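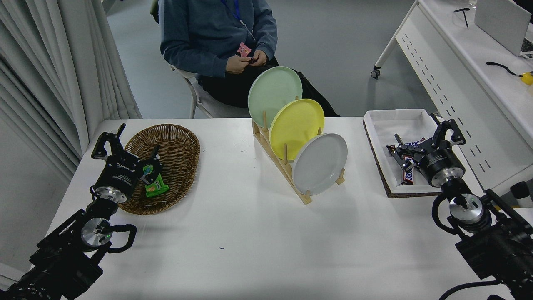
The Snack Table, Sorted

Baskets, a dish rack, too many candy bars. How people who share a kitchen keep the sweet stuff from taking over.

Start with the tray. White, rectangular, a bit of white fabric laid in it, a brown board underneath. Snickers go there, in a pile. No lining them up. Mercedes Pacheco, who runs the shared kitchen at Hidau, tried lining them up. Lasted until lunch.

"People dig," she says. "Let them dig."

Then the basket. Oval, woven, light brown. Anything in a soft packet belongs in it, the green candy for a start. Flat-bottomed baskets beat round ones, says Pacheco, and low sides beat high. She has thrown out two deep ones already. Things went to the bottom and stayed their. August finds, she calls them, and won't go into detail.

Plates in the middle. A wooden rack with upright dowels, three plates leaning in it: mint green, yellow, light gray. You could stack them in a cupboard. But a plate you can see is a plate somebody takes, and then there are fewer crumbs on the chairs. Different colors help too. At Hidau yellow is for fruit, unless Johannes Mathebula got there first with a sandwich.

White table, by the way. Shows everything. Pacheco likes that. Mathebula would go for oak and says so most weeks.

What it costs

Not much. The kitchen spends $40 a month on candy, a number that caused one long meeting and no change. Racks like the wooden one turn up secondhand all the time. Kyu-ri Sun paid $9 for hers at Lorel, the thrift place by the bus station, and sanded it on the balcony. Took over an hour, mostly the dowels. A drop of mineral oil after, wipe, leave overnight.

Fabric liners: cut from an old pillowcase. Wash them when the chocolate wins.

Where it goes wrong

Wrappers. Every kitchen we asked said wrappers. They end up in pockets, in mugs, back in the basket looking full. Nga Thân keeps a small lidded can at the end of her table and empties it at 4 p.m. She says a bowl dosen't work, people take it for more candy.

Refill the tray in the morning. Basket when it looks thin. Plates back in the rack dry, please.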